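Getting a Tired Wooden Tabletop Back in Shape

Posted 15 Sep 2020

I get more mail about wooden tables than about anything else on this site, so I finally sat down and wrote out what I do with mine. Fair warning, I'm not a furniture person. I have one big brown worktable, I use it for everything (bread dough, bills, fixing lamps), and I've made most of the mistakes you can make on it.

Start by clearing the whole thing. Yes, the whole thing! I used to clean around the sewing machine and the fruit bowl, and after a year I had two pale islands in the middle of the table that took forever to blend in.

Then dust it dry, going with the grain. An old T-shirt is fine. If there's grit, lift it off with a soft brush first, or you'll drag it across the finish and spend the rest of the evening looking at the scratch.

For washing I use 4 cups of warm water and a little squirt of dish soap. Wring the cloth out until it barely feels damp, wipe with the grain, and follow right away with a dry cloth. Puddles are the enemy, especially near a seam. My friend Yee-man Chow adds a splash of vinegar to hers and swears by it, but I tried that on an oiled shelf and it went dull on me, so now I stick with soap.

White rings from mugs: lay a dry cotton cloth over the ring and press with a warm iron, no steam, for a few seconds at a time. Lift, look, repeat. I've had rings go in 3 passes and I've had one that's still there, under the fruit bowl.

Dark rings are a different animal. Those have usually gone down into the wood, and you're looking at sanding. I start at 220 grit and go easy.
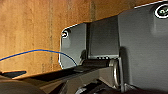

Once everything is dry, and I mean overnight dry, I put on oil or paste wax depending on what's already there. Don't mix them. If you don't know what you've got, try a dab on the underside and see how it looks the next day. A thin coat, a wait, a good buff, done. I do this in December before the relatives come and again whenever the wood starts looking thirsty.

One more thing on cords, which I learned from a lamp. Don't leave a plastic-coated cord lying across a waxed or varnished top for months. Some of them get sticky and leave a line that no amount of rubbing will shift. I clip mine along the back edge now, and anything with hard feet gets felt pads stuck underneath. Cut the pads a hair smaller than the foot so they don't pick up fluff!

Oily rags go outside, spread flat to dry, before they go in the trash. Please don't ball them up in a bucket, they can catch fire all by themselves.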